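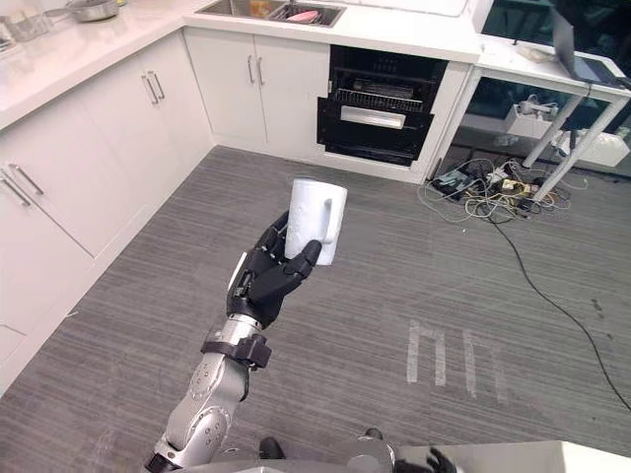 The first thing Angeliki Lazaridis hands me at Brodeck isn't a coffee, it's a hex key. "You can do the wrist strap," she says, and goes back to her laptop. I have never fixed anything more complicated than a toaster, so this feels like a big promotion.

I came to Trevosero to find out what it takes to keep a kitchen robot going, and it's mostly tidying up after it! The machine has two arms, two black hands and a practice kitchen to work in, and every morning starts with the same slow routine. Each finger gets opened and closed by itself while Lazaridis listens. A healthy joint hums. A tired one clicks, and she can hear it from across the room (I couldn't, and I tried with my ear practically on the knuckle).

Then the cables. They run down the outside of the forearm, and if one is pulled too snug the wrist won't turn all the way. Too much slack and it snags on a cupboard handle. She lost most of a week last May to a snag like that, and the replacement cable cost her $278. 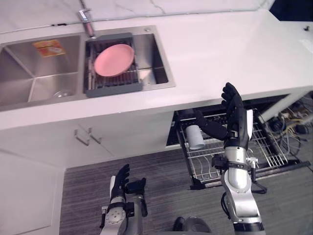
One hand up at the dishwasher, with one white cup in the rack.

Cups are how she checks her work. After any repair the robot has to pick up and put down the same few things, over and over, until the grip numbers in her log settle. When I visited, the log stood at 897 grips since the last finger change. She swaps the finger tendons at 2,000 whether they look worn or not – a habit she picked up at Lambrakis, her old shop, where they waited for things to snap.

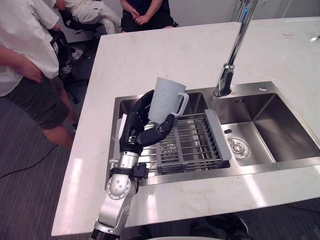 How do you know when a hand needs recalibrating?
Watch the thumb. When it starts landing a little late against the other fingers, the zero point has drifted, and it's time to run the whole routine again.

The routine takes nearly 4 hours if you do it properly, and Lazaridis does. Smooth, hard things come last, as they show up a weak thumb faster than any mug. She writes the results in pencil first, then types them up, and no, she won't skip the pencil.

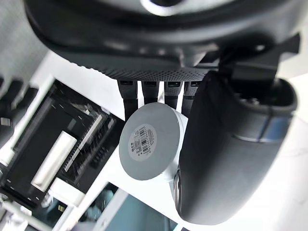 What's in the Bistex drawer

Bistex is the label on her spares cabinet, and I'd happily have spent the day in there. Tendons in paper sleeves, strap buckles, a jar of tiny screws sorted by someone with far more patience than me. My own strap, by the way, passed inspection on the second try. She tightened it another quarter turn when she thought I wasn't looking.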